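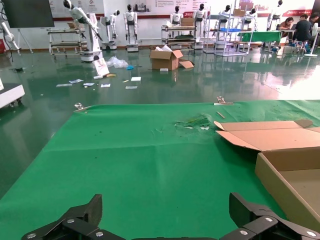

3.2 How people talk about wear

Before we come to the mending itself, we would like to spend some time on the words people used for cloth that was wearing out, and we hope the reader will be patient with us, because this turned out to be the richest part of the whole study. When we started the visits in Cletlow we had a neat form with four grades of wear on it, running from "as new" to "past use." Farah Lumenta had drawn it up with great care, and it served us well enough for the first few homes. Then people began to argue with it, kindly and at length, usually over coffee.

The trouble was that the form treated wear as a thing that belongs to the cloth. The people we met talked about it as a thing that happens between the cloth and a job. A bath towel with a thin middle was "tired" for drying off after a shower, "fine" for the dog, and "just getting good" for polishing a car. One retired baker in the Bettencourt district kept a stack of flour sacks that by our form were past use, every one of them, and she would not have traded them for new linen. She told us that new linen "pushes the water around." We heard some version of that remark in 18 of the 69 households we visited, and it was nearly always said of kitchen cloths.

We therefore set the grades aside and went back to our notes. Nuno Arruda and Kwok-wai Lui each read through the interview records separately and marked every word or phrase that described the state of a piece of cloth. They then sat down together over what became a rather long September and sorted these by the kind of change being described. The groups they settled on were thinning, pilling, fraying at an edge, staining, loss of shape, and what we have come to call local wear, meaning damage gathered in one spot while the rest of the piece stays sound. The green cloth in Figure 4 is of this last kind, with a crumpled, worn patch near the middle.

Local wear deserves a little more room than the others, as it was the kind that most often led to a decision. Thinning creeps up on a household. People told us that they could not say when a sheet had gone thin, only that one morning somebody put a foot through it. A worn spot, on the other hand, gets noticed, pointed out, and talked over, and more often than not someone in the home has a firm opinion on it. In our records, a local spot was followed by one of three choices: the piece was patched, it was turned or folded so that the spot lay out of the way, or it was cut down to a smaller piece of cloth. Throwing it out came up less than we had expected, though we should say that people who agree to be visited by three researchers asking about dishcloths may be a thrifty bunch to begin with.

The cutting down was a real pleasure to follow. Several households could trace a single tablecloth through place mats, napkins, and finally a set of squares for cleaning windows. Rodrigo Coelho, who did most of the evening visits, began asking people to lay out the whole family of pieces on the floor, oldest use first, and these layouts often brought out stories that our questions had missed. In one home the smallest square was kept in a drawer with the good silver and was not used for anything at all.

We also asked about stains, and we were surprised at how little they seemed to matter once a piece had left the table or the bed. Dark spots on a cloth used for work were rarely mentioned unless we brought them up ourselves. Two people said that they liked a few marks, as a spotless cloth made them nervous to use it. Frayed edges were another matter — these bothered nearly everybody, and a loose thread would be snipped off in the middle of a sentence.

A word on coding, for readers who would like to use our scheme. The full set of interview notes gave 1663 coded phrases, of which local wear was the second largest group after thinning. Where the two readers disagreed, Roland Mellor read the passage and made the final call. The hardest cases were words that carried both a state and a feeling. "Soft" was the worst of them. It could mean worn nearly through, or washed to perfection, and sometimes the same person used it both ways within 10 minutes. In those cases we let the phrase sit in two groups, and we have marked it that way in the tables.

Figure 4. A green cloth spread flat, with clips at its top edge and a worn patch near the center.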